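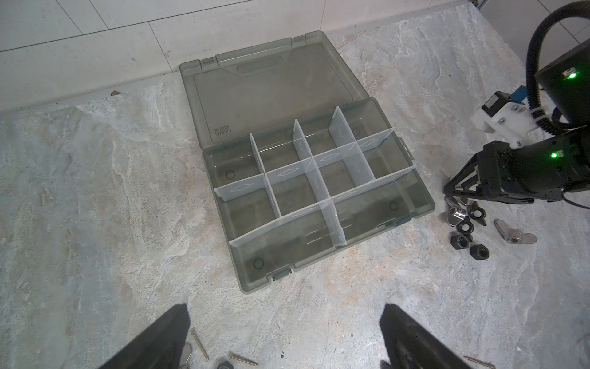

Joelle Bataineh

Hi everyone at Solau,

You asked for a short update on the seed library now that September is behind us, so I'll try to keep it short (no promises, I get going on this stuff).

The big news is that the Hattar branch is open! We gave out 776 packets in the first month, mostly beans, lettuce and a frankly silly amount of calendula. I had planned on 800 lasting us through spring, so you can see my problem. Jad Daher is already drying more tomato and pepper seed in the back office, and two growers out near Flokden have offered us squash and a red okra I've never tried before.

Sorting is still the slow part. Small seed goes by variety, one compartment each, and the big beans stay in jars. We tried filing everything by planting month first and people hated it – they come in wanting basil and they want to look under B. So we're back to plain alphabetical, with a planting chart taped up by the door.

Sign-ups stand at 66 households. Fewer than I'd like, but the evening table at 6 p.m. brought in a lot of folks who can't make it during the day, and I want to keep that going all winter if the library will let us have the side room.

On money: the packet printing came in under budget and the envelopes went over, so it nearly evens out. The Mumico catalog software is set up, though I still keep a paper notebook because I don't trust myself with it yet. Germination tests are behind. We've done 15 varieties and the old carrot seed was a flop, so I pulled it from the drawers.

Next up is the seed-saving class. Jad wants to do wet seeds like tomato and cucumber in one session and dry ones in another, which means we'd need the room twice. Could you let me know if the leftover printing money can go toward that? I'd love to book it before the holidays fill everything up.

Talk soon,
Joelle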